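Category: Student Reports / Mechatronics
4 min read

Maintenance of a Hand-Held Gripper for Cloth Handling
Project report, Clidoteck workshop course

3. Finger replacement and alignment

The unit was received in January with worn finger pads and uneven closing. Both fingers were removed, the mounting faces were cleaned, and a new pair was fitted. The screws were tightened in two passes. With the jaw closed on a paper strip, the strip had to hold along the full width of the tips. The first attempt failed on the left side and one shim was added.

The lenses on the housing were wiped with a dry cloth before each session. Cleaning fluid was not used near the rims.

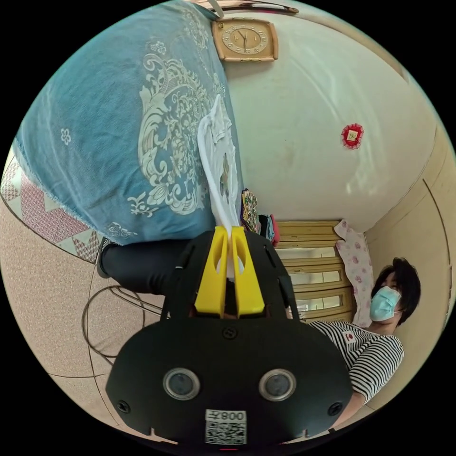

Fig. 4. Yellow fingers closed on a white cloth. The label sits between the two lenses.

Thin fabric was chosen for the check after repair. It folds and bunches between the tips, and a small offset shows up sooner than it does with a rigid block. The log covers 381 grasps: 232 before the shim was fitted and the rest after it. Slips were entered by hand in the Plekier log sheet.

4. Remaining faults

The opening spring is still stiff at the end of travel. Replacement springs from Retgate had not arrived when this report was handed in. Until they are fitted, the finger screws should be checked every 200 grasps and the closed position set to zero again after any adjustment.

Related reports
Quintero Bench Supply: Fuse and Fan Replacement
Belt Tension on a Small Conveyor
Reading a Wiring Diagram, Part 2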